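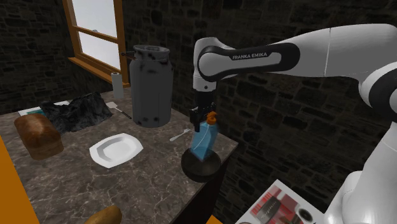 The word "recycled" now sits on so many gold rings that it has nearly stopped meaning anything. Irau, a jeweler with 9 shops and a busy website, uses it on every product page. I asked the company where the old gold came from. The first reply said "post-consumer and other sources." The second said the same thing in a different font.

Gold has always been melted and used again. It costs too much to throw away. Trimmings from a workshop floor go back to the refiner, and so does Grandma's broken chain, and both come out as clean grain with no memory of either. Calling the result green is a bit like praising a bank for reusing dollar bills.

Ermira Stoyanova buys 500 grams a year for her bench at Asine and has quit using the term in her listings. "A customer hears 'recycled' and thinks no mine was involved," she told me. "I can't promise that. My refiner can't either. He has a certificate, and I've read it, and it's one page." 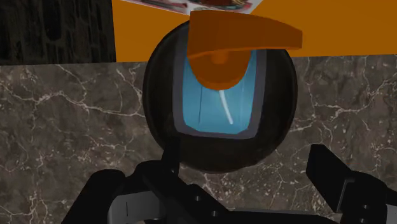
A black sphere with a blue panel, under an orange wedge.

Plavorero, which sells plain bands starting at $136, charges $9 more for the recycled version. Spyros Kovačević, who runs its buying desk, said the extra covers paperwork. I asked to see some. He sent a brochure.

Gashi does it differently, casting new rings from the customer's own metal in a separate crucible. It's slow, the color can be off, and a ring with stones can pass $1,000 before anyone talks about engraving. I still have questions about what happens when the old piece is too light and fresh gold goes in to make up the weight. The shop says it tells people. The order form I was given in December has no line for it.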